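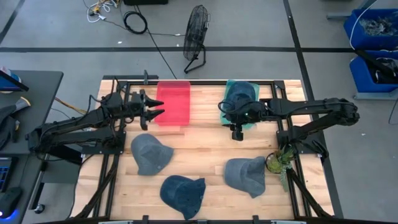 Page last changed: May, 4:10 pm

Ground Transportation, Unit 2: Pricing an airport run

OK, picking up where we stopped. I told you a flat rate is a guess you make in advance, and Bukola asked what happens when you guess wrong. You eat it! Say I quote $100 for a sedan to the airport. Driver pay and gas come to $51, so I keep $49 before tolls, parking and insurance. Now add the empty ride home (we call those dead miles) and it gets thin fast — unless dispatch finds a pickup going back.

Wait time is the other big leak. Most of you left it out of the Custeo worksheet, so please redo column two with a grace period and a per-minute charge after it.

Bring your Babalola rate sheets next class. Rutilio Camacho has spare copies if you lost yours.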